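Print | E-mail

After the Laugh Track

30 May 2026

The last episode of "Lorwood" was taped on a soundstage that had already been promised to a game show. The cast took their bows, the audience filed out past the T-shirt table, and by the next morning the living room set was in pieces on a truck.

The sitcom ran for seven seasons, and for most of them it was not a hit. It stayed on because it was cheap to make and because people kept it on while they did other things. The reunion special, which streams in September, was announced with a single line on the show's old fan page. All 2,437 tickets for the two tapings were gone that afternoon.

Skirnov, the production company behind the original, kept almost nothing. The scripts survived in a writer's garage. The front door turned up at a prop rental house in Surov, painted green. The kitchen, where half of every episode took place, had to be planned again from old tapes.

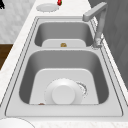
Cast members say the first table read was harder than they expected. Some of them had not spoken in 20 years. Two had stopped speaking while the show was still on the air, over a contract fight that left one side with a raise and the other with a smaller dressing room. Neither wants to go over it now. They sat at opposite ends of the table, read their lines and stayed for lunch.

The script picks up with the family selling the house. There is no wedding and no baby, and the dog is mentioned once. An earlier draft had a long clip sequence -- the network asked for it -- but the cast voted to drop it and use the time for one more scene on the porch.

Whether there will be more is up to the streaming service, Yu, which has the rights for 2 years. The actors have been asked to keep their fall schedules open.

Print this story | E-mail this story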